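Notebook – rice cooker bench, Stendinthorpe hall
February 2021 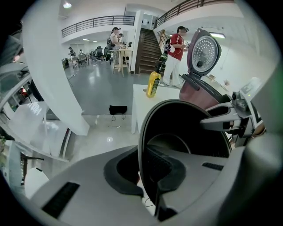
Setup

Cooker is on the white table in the big hall. Lid hinge checked before starting: it stays upright by itself when fully open and drops if left halfway, so open it all the way every time. Inner plate clipped in. Outlet on the extension from the wall side.

Rice is the Gudby medium grain, same sack as October. Water from the jug, room temperature. I used 2 cups of rice for every batch and changed only the water and the soak.

Zerrin Ertürk asked for the inner plate to be washed between batches this time. Last round we only wiped it and the starch built up around the holes, and the later batches spat more than the early ones. I did it for all of them. Adds a few minutes. The plate pulls straight off the fitting in the middle once it has cooled. Don't try it hot, the rim holds water and it runs down your wrist.

Batches

A – water to the line, no soak. Switched to warm after 26 minutes. Top layer dry, bottom fine. Thin crust on one side only, the side away from the hinge.

B – water to the line, 11 minutes soak. Better. Even on top, slight crust again on the same side. Tasted fine.

C – water 6 mm over the line, 11 minutes soak. Too soft. Starchy foam on the underside of the lid and some of it got out through the vent. Wiped the lid seal with a damp cloth, came clean.

D – repeat of B, with the pot turned half a turn in the body. Crust moved with the pot. So it is the pot and not the heater plate or the table. I put it on a flat surface afterward and it rocks a little. Probably a dent in the base, hard to see by eye.

Weights

Weighed one bowl from each batch after ten minutes on warm, with the bowl tared. B came to 260 g and D was within a couple of grams of that. A was lighter and C heavier, as you would expect. I forgot to write A down before emptying the bowl, so there is no number for it. C is on the loose sheet in the Karagiannis folder.

Cleaning

Pot: soaked with warm water, soft sponge, no scraper. The coating has a scratch near the 2 cup mark that was there before today.
Inner plate: dish soap, rinse, check the holes against the light.
Lid: damp cloth only, then left open to dry. Closing it wet is how it got the smell last time.
Table: wiped down. Dried rice water leaves a white film that doesn't show on a white top but you can feel it with your hand.

Open points

Order a spare inner pot from Plendberg. They list two that look the same and differ in depth, so measure ours first. I would like to run B again in the new pot before anybody changes the instructions.

The line inside the pot is hard to read with rice in it. Zerrin suggested measuring the water separately and ignoring the line. I agree, but then the sheet needs rewriting in milliliters – not done yet.

Steam was not a problem with the ceiling this high. In the small kitchen we would have to pull the cooker out from under the shelf.

Next time: scale out before the first batch, and write the weight down before emptying the bowl.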